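Notebook, February, wall paint trials, continued

Morning, 8:40. Leopold opened the window of the small room for one hour before I came, so the smell is mostly gone. The second coat on the test boards is dry to the touch. I did not put the tape on yet. Last time I was too impatient and I pulled the edge off with it.

What we try to answer: why does the dark brown look different after the second coat, depending on who applied it? Lise Charbonneau has the same tin and the same roller as me, and her boards come out more even. On mine I see stripes when I stand with the lamp on the side. In front light I see nothing.

Boards today

Board A: one coat, roller, no thinning.
Board B: two coats, roller, 16 hours between.
Board C: two coats, roller, second one thinned a little with water.
Board D: two coats, brush only (Aldo wanted this one, I don't expect much).

All boards were sanded with 200 grit before the first coat. I wiped them with a damp cloth and left them to dry on the rack. The base is the Hernley primer, the gray one, because under the white primer the brown becomes too warm and looks like milk chocolate. Manon said the same already in the fall and I didn't believe her.

Observations

B has the stripes. They go in the direction of the roller and they are wider at the bottom, where I push more. C has almost none. D has brush marks, but they are regular and from two meters I find them not so bad. I have to admit this to Aldo.

A is too thin, the gray shows at the corners. It stays on the list only for comparison.

I think the stripes come from the edge of the roller which is already drying when I come back next to it. The room was warm yesterday. Lise works faster and she keeps a wet edge, she told me she never stops in the middle of a board to drink coffee. I do stop.

Question of the client is still open: does a bedroom with dark brown on all the walls feel too small when the floor is also wood in a reddish tone? Lorcan Brophy says yes and would leave one wall light. I say it depends on the window. If the brown is matte and the floor has a little shine, the two don't mix together and you can still read where the wall finishes.

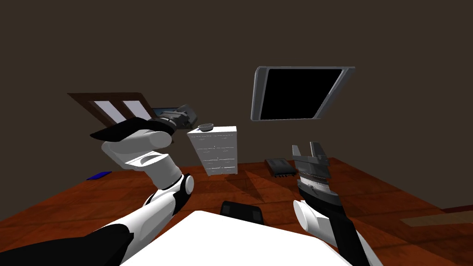 Sheen

Matte for the walls, I'm now rather sure. The satin sample from Drandness shows each defect of the plaster, and in an old bedroom there are many. But matte marks quickly. I rubbed a corner of board C with a dry finger, 9 times, and there is already a light spot. Near the door and the switch this will be a problem. Ask Drandness if they have the washable matte in the same brown, code 156.

Leopold proposes matte everywhere and a clear coat only near the door. I tried this once in a corridor and the border was visible from every side. Maybe with a wider transition, but I don't like it.

For tomorrow

Repeat B without stopping, window closed, lamp off. Then repeat it with Lise's hand and mine on the same board, left half and right half.
Cut the tape test on C and D, not before noon.
Clean the tray properly. There was a dry crumb in the paint today and it made a line on D which I had to sand again.
Write to the client about the ceiling. Off-white, not pure white.

Added 5:15 pm: in daylight from the window, C is still the best one. The lamp is too hard for judging, but I keep it to find the stripes. Manon took board A home for her shelf.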